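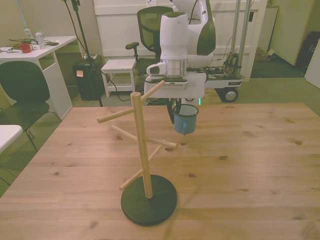

I've been making the Ravum table oil in my shed for years now and it's still the thing I get asked about most. It's a hard-wearing oil for kitchen and café tables, and it doesn't hide the wood under a plasticky shine. If you've got a light top with plenty of grain and a few dark knots, like the one under the mug tree, you'll want the Clear. The Honey is lovely on oak but it warms everything up, and I'd try a patch underneath first!

## Ravum Table Oil, Clear

- Tin size: 743 ml (odd, I know, my tins come from Ullero and that's what fits)
- Two thin coats, a night apart
- Wash cloths out flat and dry them outdoors, never scrunched in a bin
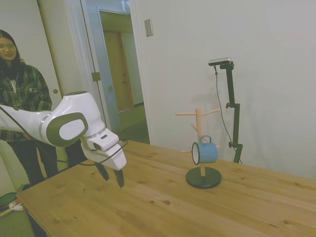
Thin really does mean thin. Liette Hiebert rang me in a panic after pouring half a tin on her dining table, and we had to wipe most of it off again with old pillowcases. She's on her third tin now, so no hard feelings.
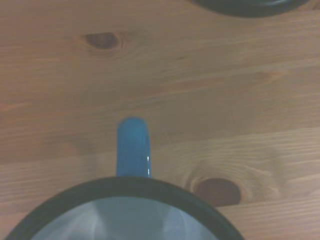 Once the second coat has gone hard (give it a full week, longer in December) you can use the table as normal. A mug set straight down on the wood is fine by me, and I've never owned a coaster. Do mop up spills before bed, though, and keep hot pans on a trivet.

Tins are £87 for a box of four, posted. Next batch goes out on 7th November.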